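2025-11-27

Why I Take Notes by Hand Again

So I gave up on typing in meetings. It took me most of a year to admit it, but back in August I closed the laptop, dug a notebook out of a drawer and have not looked back (well, I looked back once, when I lost a page, more on that in a minute).

A bit of background. I work for a small office in Manville and we have a lot of meetings. Planning meetings, supplier meetings, a Monday catch-up that was supposed to last fifteen minutes when I started and now eats the whole morning. I used to type all of it. I'm a fast typist, so I'd walk out with pages and pages, and then I'd never open the file again! When I finally cleaned up my documents folder I found 120 of these things. One was called "notes new new FINAL" and had a single line in it about parking.

With a pen I can't keep up, so I have to pick. Somebody talks for five minutes about the Trundmont order and I write "Trundmont: late, call them." That's all I needed anyway.

The notebook matters more than I expected. I went through 3 of them before I found one I like. The first was a fancy Zervas with thick covers and paper so nice I was scared to write on it, so I kept scribbling on scrap paper and copying it over later, like I was back in school. The second was spiral bound and the wire snagged on every sweater I own. Now I use a plain Hondel with plain pages and a soft cover that opens flat, and I beat it up terribly.

I keep it on the table from the minute I sit down, even if I think I won't need it. If it's in my bag it stays in my bag, and then I'm nodding along and telling myself I'll remember. I will not remember. 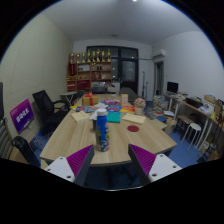
What goes on the page

Date in the top corner, name of the meeting next to it, then I just go. I used to draw a margin with a ruler and a little box for every task, with different colors for different people. It was pretty and I dropped it after two weeks. These days a task gets a star and a question gets a question mark. If something is really urgent I circle the star, and by the end of a bad week the page looks like a map of the night sky.

I leave the left page blank and write only on the right. Yes, it wastes paper, and my sister-in-law has told me so more than once. But the blank side is where I put the stuff that comes in later, the phone number someone promised or the price that changed.

About that lost page: I tore it out to give to a coworker and of course it was the one with my own stars on it. Now I copy the bit they need onto a sticky note and the notebook stays whole.

On Fridays I flip back through the week with a coffee and move any open stars onto a fresh page. Takes me around 40 minutes if I don't get distracted by my own doodles (I get distracted). Next job is finding a pen that doesn't smear when I turn the page, so if you're left-handed and you have a favorite, please tell me in the comments!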